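Ticket 1293
Opened: 25 March 2018
Status: Waiting on customer
Product: Grorine mail connector

Scheduled export stops at 40 of 100 invoices. The log shows "attachment too large" and the job quits. Same result on the Mirngate test account.

Reply from support:
Size limit on the mail server was set to 25 MB. Raised it and restarted the queue. Export now reaches the end, but the last batch goes out twice.
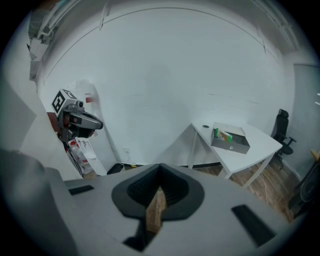
Turned off the retry option under Delivery and cleared the old queue. Please run the export again tonight and send us the new log.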